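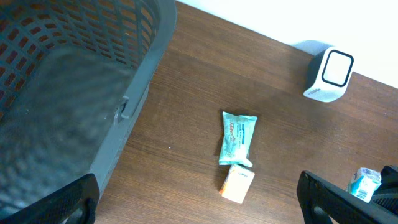 Section 4 covers object registration in Tredano, the perception module of the Clollard control package. Before the planner can propose a grasp, each item on the table needs an entry in the object list. Flat items take the most care. For a soft pack of wipes lying on the wood with a small box touching its end, the segmenter may return one outline for both. Check the wrist view and split the outline by hand if needed.

1. Start the Tredano service and wait for the status line to read READY. The default port is 1927.
2. Open the Wrist tab and press Capture.
3. Click each outline and type a label. Labels must not contain spaces.
4. Mark the basket as Container. Containers are left out of grasp planning.
5. Set the minimum confidence to 80 and press Save.

Note: Error 1246 means the wrist and head cameras disagree on the table height. Repeat the calibration in Section 2.

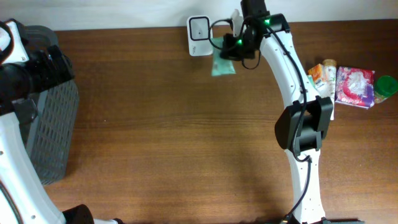 6. Switch to the Head tab and press Merge. Items seen by both cameras are joined into one entry.
7. Delete any entry placed on an arm link or cable.
8. Assign each item to Left, Right or Either.

Caution: Do not run Merge while an arm is moving. The Dorance planner keeps the old poses until the next capture and may plan a path through an item.

Profiles saved in Güneş format can be loaded from the File menu. Send faults in this section to Necati Ateş with the log attached.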